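Notebook > Gallery workshop > Print room
Search entries, people, materials
2 min read

Sun 26 August

Screen prep for the Ramalho community print day. Recoated the nine small screens with the Fuka emulsion, one pass each side, dried flat in the dark cupboard. Exposure test on the first: 100 seconds underexposed, fine lines washed out at the edges. Second test at 755 held the halftone but closed the lettering. Will bracket between the two tomorrow.

Plelik ink still skinning over in the tub – decant smaller amounts and keep the lids on. Nandi Mabaso wants 19 registration boards for the school group. Hinges to be taped, not screwed.
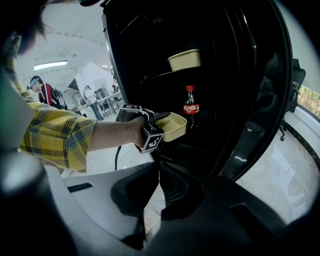
Prodico paper is slightly narrower than the June batch, so the stops need moving before anyone prints a second colour. Squeegees: two blades nicked, set aside for sanding.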